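Door gasket (washing machine)

A door gasket, also called a door boot or bellows, is the flexible ring that closes the gap between the tub and the front panel of a front-loading washing machine. It keeps water in while allowing the tub to move during spinning.

Construction

Most gaskets are moulded from EPDM rubber. The rear lip is clamped to the tub and the front lip to the cabinet, each by a wire or spring band. Between the 2 lips lies a fold - the convolution - which takes up movement. Small drain holes at the lowest point return water to the tub.

Sealing

The glass of the door presses against the inner face of the gasket when the door is shut. Lint, hair or detergent residue on either surface can cause leaks.

Wear

Common faults are tears, hardening and black mould in the fold. Wiping the fold and leaving the door ajar between washes slows mould growth. A torn gasket is normally replaced whole.

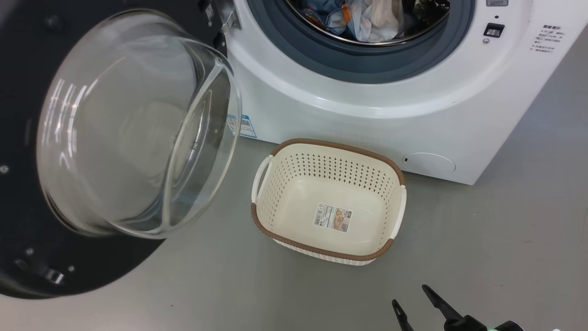

See also

Bellows
Gasket
O-ring
Washing machine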